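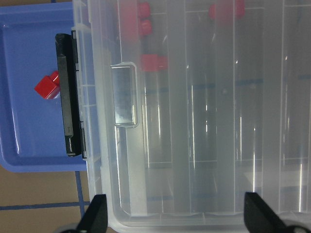 One red cube in the tray, more red pieces in the box beside it.

We've been waiting a good while to write up the Danix two-arm bench kit, and now that it has spent six weeks on our own table we can finally say something useful about it. Short version: we like it a lot, we have a list of complaints, and members can book it from October.

Danix is put together by Nastevari, who started out making tool changers and still send everything in beautifully labeled crates. You get two arms, two parallel grippers, the wrist cameras, a software license for the loan period and a task pack. The task pack is the part we were most curious about. It holds 13 tabletop jobs built out of ordinary household things, graded from "pick up a block" to a couple that had us muttering.
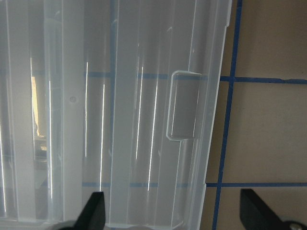
TRALTWOOD, 22nd February

The job we kept coming back to is the lidded box. Red pieces, a shallow blue tray, a see-through storage box with a loose-fitting lid. On paper it's a beginner's exercise. In practice clear plastic is a wonderful pest! At close range the wrist camera gets ribs, glare and whatever happens to be underneath, and the first model we trained had very firm opinions about where the rim was, most of them wrong. Turning down one of our overhead lights helped. So did marking out the table in blue tape, which the manual suggests on page 48 and really ought to suggest on page one.

The lid is where having two arms pays off. With a single arm you end up pushing the whole box across the paper. With two, one can deal with the lid while the other

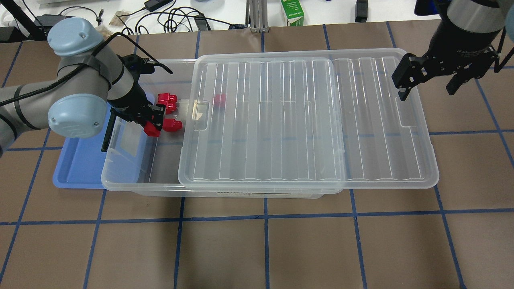
goes in for the pieces, and the software lets you record both sides of the job together or teach them separately and join them up later. We did it both ways and preferred recording together, though it takes a steadier hand than some of us have before lunch.

Over 2,000 recorded attempts came out of our six weeks, counting every task in the pack. Replaying them is quick, and the viewer puts the head and wrist cameras side by side on one timeline, so you can scrub back to the moment a finger caught on an edge. That viewer is the best thing in the kit — we would happily pay for it alone.

Now the complaints. The grippers as supplied are fine on blocks and a bit clumsy on thin edges. Saraç sell a set of softer fingertips that bolt straight on, and we'd like to see those included. The cable straps work, but you have to redo them after any big change of pose. The calibration routine asks you to start over if you pause it, even on the last step. And the quick-start sheet has the left and right arm ports swapped (Nastevari say the new printing fixes this; ours has a correction in red pen).

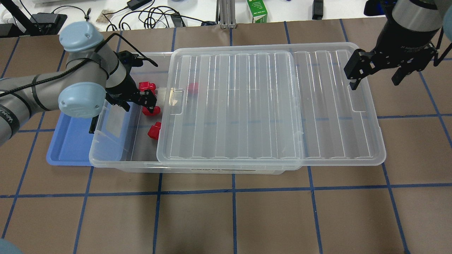 The box task, with the lid slid over to the right.

Setup took us an afternoon the first time and far less the second. You'll want a sturdy table, a roll of brown paper, plenty of tape and more power outlets than you expect.

Loans run for two weeks and include a phone call with Nastevari's support desk on the day you unpack. Bring your own laptop. If you'd like to try it at Traltwood before borrowing, we keep the kit set up in the back workshop and are always glad to show it off. Booking forms are at the front desk, and the recordings from the box task are on the members' drive under "Danix" for anyone who wants to train on them first.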